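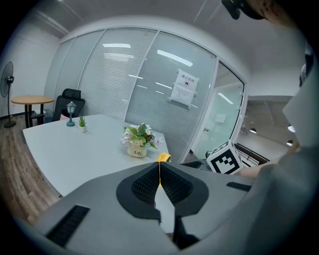 The gripper with the tape strip between the fingers, marker cube on the right side of the table.

Most of October went into a problem I had filed as a calibration bug. The width estimate from our hand-held gripper drifted over a session, and the drift looked like backlash in the finger linkage. I spent a week modeling backlash. The linkage was fine.

Our pipeline (Toprak, for anyone who has read the older posts) takes two streams from each gripper: the wrist camera and the encoder that reports finger opening. A third stream carries the marker pose used to tie everything to a table frame. Each stream is stamped on arrival by the host. I knew this was lazy when I wrote it, and left a comment in the code saying so.

The test was simple. Open and close the fingers on a strip of measuring tape, read the opening from the image, read it from the encoder, subtract. With slow motion the two agree. With fast motion the error changes sign depending on whether the fingers are opening or closing, and a sign flip with velocity points at time, so I fitted a single delay per recording. The best fit came out at 57 ms for the first recording and kept moving in the later ones.

A fixed delay I could have lived with. The moving part came from the image queue. The writer process flushed to disk every 2,000 frames, and while it flushed, incoming frames waited and then got stamped in a burst. The encoder thread never waited. So the offset grew in steps, and a straight line through the steps looks a lot like mechanical wear if you want it to.

Changes made:

Stamps are now taken in the capture callback, before the queue. The writer has its own process and a bounded buffer, and it drops with a logged error when the buffer fills. The offset between camera and encoder is estimated at the start of each session from 5 fast open-close cycles, by cross-correlating the two width signals. If the correlation peak is flat, the session refuses to start.

The last one annoyed Erdal Ekinci, who does most of the recording at our Illcombe site and does not like software that refuses things. We settled on a warning plus a flag in the session metadata. The training loader skips flagged sessions by default.

Marker poses are still stamped the old way. They matter less while the cube stays put on the table, but a moved cube will show the same fault - smaller, and harder to find. The patch for that is half written and sits in a branch called skundum, together with a rewrite of the config parser that should have been a separate branch.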